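Pine, Knots and a Small Blue Cup
Speaker notes, Sunday session, 11 a.m., Clekau

Title slide stays up while people find seats. Say hello, say thank you for skipping the second breakfast. Check that the folks in the back can hear me, because last year they couldn't and they were too polite to say so until the break!

Start with the question I get most at the Muka stall: "Isn't pine too soft for a table?" Hands up, who has a pine table at home? Who has dented it? (Same hands, I bet.) I'm going to spend the next 53 minutes telling you that's fine, and also how to make fewer dents, which I realize is having it both ways.

Next slide.

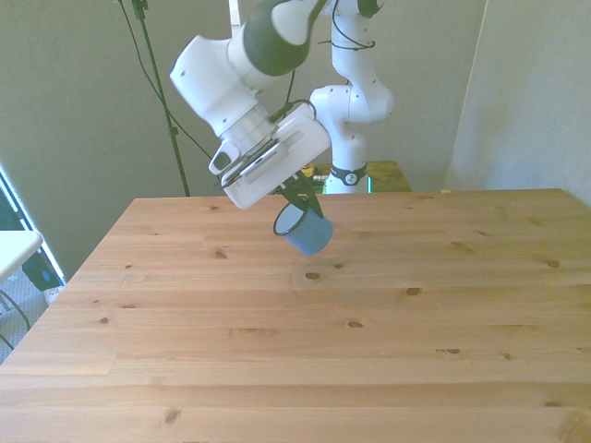
Photo: Muka workshop, Clekau

Talk about scale first. A small cup on a big table is the best way I know to see how much wood you've got. Fill a table with plates and flowers and a fruit bowl and your eye never gets down to the surface. Put one blue cup on it and suddenly you're looking at wood. I like blue for this because it sits so well against anything light brown. My own kitchen table is 146 centimeters long and I do this with it every spring, clear the whole thing off, one cup, sit down, look. It's when I find the rings.

Pause for rings. Everybody has a ring story. Let two people tell theirs, no more, or we'll be here until dinner.

My ring story, if there's time: teapot, bare wood, long phone call with my sister. I sanded it, I oiled it, I could still see it, I sanded it again, and now there's a very slight dip that peas roll into. Should have stopped after the first sanding. Pass around the scrap board with the four test patches here (it's in the green bag, NOT the canvas one).

On to buying boards. I get mine from Ó Ceallaigh, the yard past the bridge, and I go in person and turn every board over. Ask if you can. Most yards will let you if you stack things back the way you found them. Look down the length for twist. Run your thumb over the knots, and if one moves under your thumb, put the board back or plan on filling it. Don't bother hunting for boards with no knots at all, you'll pay double and end up with something that looks like a shelf from an office.
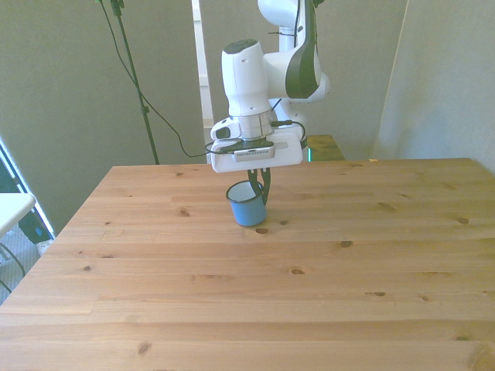
Knots are where people lose their nerve. I've had customers point at one and ask if I could please turn that plank over, and I do it, sure, but I always try to talk them out of it first. A knot is harder than the wood next to it, so it sands slower and ends up a tiny bit proud if you press too hard on either side. Use a block, never your fingertips. Then think about where they land once the table's in use. See the one just below the cup, and the other one off to the right of it? You'd get to know those two. You'd park your coffee by them without thinking. My kids named theirs, and one is called Potato.

If somebody asks about resin bleeding through: yes, it can happen, a sunny window makes it worse, wipe it with alcohol and let it dry before you oil.

Oil section. Keep this short, I always go long here. I use Lenorix, thin coats, old T-shirt, wipe off way more than feels right. Leave it overnight between coats. Lay the rags out flat outdoors to dry, do not ball them up in the trash, they can catch fire on their own. Say this twice. Say it slower the second time.

Then cups. Check the foot before you buy! Turn the cup upside down in the store and drag it over the back of your hand. If it scratches you, it'll scratch pine. A bit of fine wet sandpaper on a rough unglazed foot fixes most of them. And lift, don't slide. I know, I slide too.

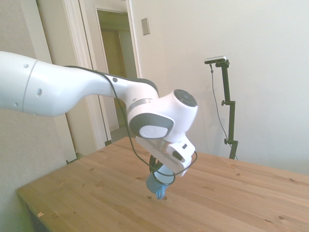
Slide 9: Blue cup-shaped object above the tabletop, planks side by side with the seams following the grain.

Last bit is seams. Crumbs get in there, sugar gets in there, and a knife is the wrong tool for getting it out. Soft toothbrush, along the seam, then a cloth that's been wrung out hard. Dry it right after. If a gap opens up in winter when the heating's on, leave it alone until August and look again before you reach for the filler.

Questions. Bring the oil can up to the front so people can read the label, and remind them the scrap board needs to come back to me.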